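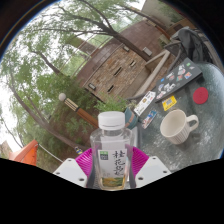 *Notes for my talk, student project evening, March 16, 2023. Time: 15 minutes, then questions. Slide numbers are in bold. Speak slowly!*

**1. Title**

Good evening, and thank you for coming. I will talk about the project our class has done since January. On the timetable it is called Manipulation Practical. Among ourselves we call it Justesix, after the name we gave our small team, and please do not ask me how to pronounce it correctly. We have never agreed.

(Wait for people to sit down. Check the microphone.)

**2. What we were asked to do**

The task from our teacher was one sentence long: "Teach an arm to pick up things that people leave on tables." We had one term for it, and a budget of 500 dollars for parts.

At first we wanted to write all the movements by hand. We tried it for two weeks. The arm could pick up one bottle from one place on one table, and when we moved the bottle by the width of a hand, it closed its fingers on air. After this we decided to collect demonstrations, so that the arm could learn from how we move.

**3. The hand-held gripper**

- Two soft fingers with ribs. They bend around the object when you close them.
- White mounts under the fingers, fixed with screws.
- The camera looks over the fingers, with a very wide lens. You get a round view with black corners.

You hold it in your hand and do the task yourself. The fingers on the tool and the fingers on the arm should be the same shape, otherwise the arm learns a grip it cannot repeat. We printed our first set too stiff and we had to print again.

(Pass the spare finger around the room. Ask for it back!)

**4. Why we went outside**

In the lab, everything worked well by the end of the first month. Our table there is plain, the light is always the same, and the wall behind is grey. Then the class from next door lent us their room for one afternoon, and our results became very poor.

So we took the gripper to other tables. The one on the slide is a glass table outdoors. I like this picture because it is full of things which are difficult for us:

- The bottle is clear, and you can faintly see through it to what is behind.
- It is nearly empty. There is only a little tea at the bottom. The label says 桂花乌龙, osmanthus oolong.
- The glass of the table has a crackled surface, and it gives reflections.
- There is a mug, a red coaster, a closed laptop with many stickers, and some cards. In the lab we would have cleared all of this away.

Also notice how much the brick building leans. The building is fine. It is the gripper that is tilted, and a person tilts it all the time without thinking. The model must get used to this.

(If people laugh, wait. Then next slide.)

**5. How much we collected**

We recorded 2,000 demonstrations as a class. After checking, we threw out 115 of them. Common problems:

- a finger of the other hand in the view
- the person stopped in the middle to talk
- the object was already in the gripper when the recording began

The last one was mostly my fault. I started the recording late, again and again, until somebody put a note on the tool.

**6. Results**

Be careful here, do not promise too much.

Cans and paper cups: good. Mugs: good if the handle points to the side. Clear bottles: much better than in January, but still the weakest group. Half-full bottles are harder for us than full ones, and we do not have a good explanation yet. The grip is in the right place and then the bottle turns.

(Play the video. It has no sound. Say this before it starts, or people will think the speakers are broken.)

**7. What we would do differently**

- Go outside in the first week.
- Write down the light and the weather for every recording. We did it for the last part only.
- Change who holds the gripper more often. Most recordings come from 3 of us, and the arm now moves a bit like one of these persons. We can recognise it.

**8. Next term**

The younger class takes over the tool and all the recordings. They want to try putting the bottle into a recycling bin, so the grip must hold while the arm travels. I am a little jealous.

Questions, please. If somebody asks about the training code, show the extra slide 9. If nobody asks, leave it.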